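Lettre de l'atelier - rubrique « Ce qui traîne »

La table du fond, état des lieux de mai

On nous demande régulièrement pourquoi la rubrique ne parle jamais de la grande table en bois clair, celle qui fait face au tableau blanc. La réponse est simple : par pudeur. Mais le printemps est là, les étagères du couloir Galbraith ont été vidées le mois dernier sans mort d'homme, et il fallait bien finir par y venir.

Rappelons les principes. Cette table a été achetée pour les réunions. Elle a servi deux fois à cet usage, dont une pour discuter de l'achat de la table. Depuis, elle accueille tout ce qui, chez Haltier, n'a pas trouvé de domicile fixe, et les objets s'y installent avec l'assurance de gens qui ont payé leur loyer.

La banane d'abord. Elle est jaune vif, elle brille, elle est fausse, et elle a déjà trompé au moins un collègue à l'heure du goûter. Nous ne donnerons pas de nom. Elle présente sur une vraie banane l'avantage de ne pas noircir, et l'inconvénient de tout le reste. Plusieurs lecteurs ont proposé de la ranger dans la corbeille à fruits de la cuisine, idée que la rédaction condamne fermement tout en reconnaissant qu'elle y a pensé la première.

Viennent ensuite les cubes. Il y a le Rubik's cube, dont la présence se passe d'explication dans un bureau où l'on attend souvent que quelque chose finisse de charger. Il y a un petit cube orange, plus modeste, qui n'a rien demandé. Et il y a le casse-tête orange à petites étoiles, avec son côté jaune, que chacun prend en main d'un air entendu avant de le reposer d'un air plus discret. 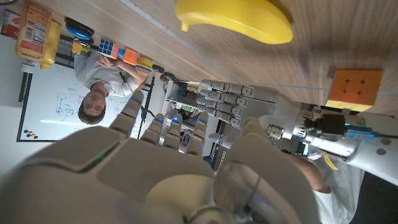
Le Rubik's cube a tout de même donné lieu à un petit débat pendant la pause de 10 heures. Faut-il le remettre en ordre avant de le reposer ? Une école soutient que oui, par courtoisie. L'autre fait remarquer que cela reviendrait à en interdire l'usage à presque tout l'étage. On a transigé : chacun le laisse dans l'état où il l'a mis, et personne ne fait de commentaire. La deuxième clause est la moins bien respectée.

Passons au flacon de sauce. Étiquette orange, corps jaune, et un texte nutritionnel d'une longueur que bien des notes internes pourraient lui envier. Nous l'avons longtemps cru de passage. Une bouteille de sauce appartient pourtant à la cuisine, laquelle se trouve à 2 portes de là, soit nettement moins loin que la machine à café où tout le monde se rend sans se plaindre. Si vous comptez en mettre sur la banane, voyez plus haut.

Reste le tableau blanc, avec ses croquis au feutre bleu. Des cases, des traits, un genre de schéma. Il s'agit sans doute du projet Tomard, à moins que ce ne soit le projet Nato, les deux étant à peu près indiscernables une fois mis en boîtes. Quelqu'un a écrit dans la boîte à idées qu'il suffirait de mettre un titre. Nous transmettons. En attendant, on n'efface pas - la dernière fois, il a fallu une matinée entière pour redessiner ce que tout le monde prétendait connaître par cœur.

Les aimants de couleur, eux, se tiennent groupés dans leur coin de tableau. Ce sont les seuls de la pièce à avoir compris le rangement, et nous tenions à les saluer.

Côté pratique, une caisse sera posée au pied de la table jusqu'à la fin du mois. Ce qui s'y trouvera encore en juin partira au placard 323, d'où, à notre connaissance, seul un parapluie est jamais revenu. Les cubes sont dispensés de caisse à condition de rester ensemble. Pour la banane, la rédaction attend vos propositions, 100 signes maximum, dans la boîte à idées. Les jeux de mots sur le régime ont déjà été reçus.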